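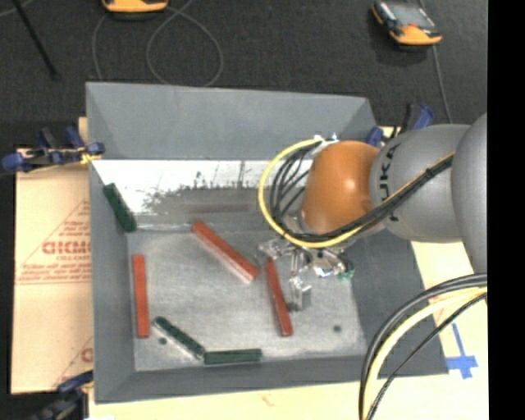
How to clean and sort a set of wooden or plastic building blocks

A tub of blocks is easy to look after if you do it a few times a year. I go through ours each December, before the school holidays, and it takes one morning. The same steps work for a single colour or a mixed set.

What you need

A wide, open bin with a flat floor
A bucket of warm water
Dish soap
Two soft cloths
An old toothbrush
A large towel

Step 1. Spread the blocks out

Tip a few at a time into the bin. Leave gaps between them so you can see the faces and pick each one up by its sides. A grey bin is good for this, as red and dark green both show up against it. Scratches on the floor of the bin don't matter, but wipe out any grit first or it will mark the blocks.

Step 2. Check each block

Turn it over and run a thumb along the edges. Put aside anything with a crack or a splinter. Light wear on a face is fine and can stay as it is.

Step 3. Wash

Plastic blocks can soak for 12 minutes in warm, soapy water. Use the toothbrush in the corners, then rinse.

Wooden blocks should never soak. Wring the cloth out well, wipe one face at a time and dry it straight away with the second cloth. If the paint starts to come off on the cloth, stop and use a dry one.

Step 4. Dry

Lay the blocks on the towel with their longest side down. Plastic is ready in an hour or so. Leave wood for at least 4 hours – overnight if the weather is humid – and keep it out of direct sun.

Step 5. Sort and put away

Sort by colour first, then by length. Long blocks go at the bottom of the tub, all facing the same way, and short ones fill the ends. We keep ours in three Mekunau tubs with the colour written on the lid.

Before the blocks go back, wipe the bin with a damp cloth and dry the corners. Cloudy marks on the floor can be rubbed with a little baking soda. They may not come out completely on an older bin.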